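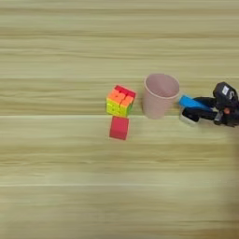

Returning to Work After a Long Absence: A Conversation With Po-yen Yau
Friday, February 26, 2021

When Po-yen Yau joined Indden as head of employee services, the organization had no written procedure for staff coming back from extended leave. Managers handled each return as they saw fit. Some arranged a meeting and a reduced schedule. Others restored a login and sent a calendar invitation.

"The people who struggled most had often been away for a family reason," Yau said. "Their managers were kind to them, but they did not know what to ask, and so they asked very little."

The procedure now in use was drafted over one winter and tested at the Gebru office, which employs 316 people. It applies to any absence of more than 32 working days. The employee and the manager hold a first conversation before the return date, by telephone if necessary, and agree in writing on hours, duties and the names of colleagues who will hand work back.

Yau regards the handing back of work as the hardest part. A colleague who has covered a set of duties for several months may have changed how they are done, and may be reluctant to give them up. 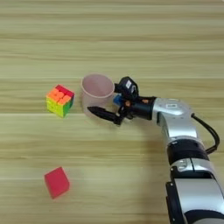

"We had a case in the accounts section where both people believed the monthly report was theirs," Yau said. "Neither of them was wrong. The manager had told each of them so, in two separate conversations." The section now keeps a single list of duties, and changes to it are sent to everyone named on it.

Asked whether reduced hours should be offered to every returning employee, Yau was cautious. Some staff cannot afford a shorter week, and others find that the same amount of work is simply pressed into fewer days. The written agreement therefore has to state which duties are set aside, as well as which hours.

The Tromurum office adopted the procedure last year with one change. It added a second review at the end of the third month — a point at which, in Yau's experience, difficulties tend to be mentioned for the first time.

"In the first week everyone says they are fine," Yau said. "I would say it too."

Managers attend a half-day course before they conduct a return conversation. The course covers privacy in some detail. An employee may choose to explain the reason for an absence to the team, or may prefer that only the manager know, and that choice is recorded at the first meeting.
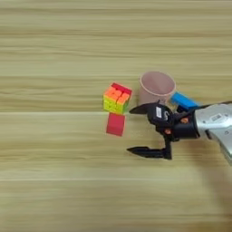

Next Steps

The Sinach office will begin using the procedure later this year. Yau expects the forms to be shortened before then, after comments from managers who found the duties section repetitive.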